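**Zokivar wheel covers, grey plastic, curved spoke**

Back in stock as of October. Sold singly or as a set, pick at checkout. Hubcaps, wheel trims, whatever your dad calls them, same thing.

- Grey moulded plastic, twisted spoke pattern
- Clip-on, no bolts
- Wire retaining ring included, already fitted
- Item no. 352
- 5 left in the seconds bin, small scuffs, ask at the counter

Fits steel rims only. NOT alloys. Check the size on your tyre sidewall before ordering, we get a lot of returns on this and postage back is yours.

Fitting: line up the valve notch first. Then press round the edge with your palm, bit at a time. No hammers please. Rubber mallet if you must, and go easy in the cold, tabs get brittle. Recheck after about 70 km.

Colour is a mid grey, can be painted. Scuff, plastic primer, two thin coats. Keep paint off the clips and the wire.

Back side, wire ring threaded through the tabs:

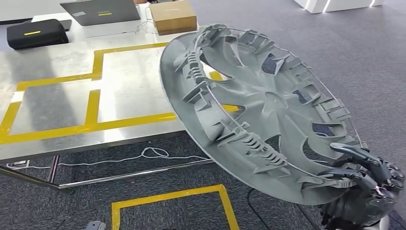
Seija Jääskeläinen wrote in to say hers went on fine once she'd turned the ring so the gap wasn't sitting at the valve, and could we put that in the instructons. Done, it'll be on the next lot of cards.

Spare rings sold seperately, same page as the Savolainen clips. Pick-up from the counter till 5, or we post. Trade orders, ask for Aleksi.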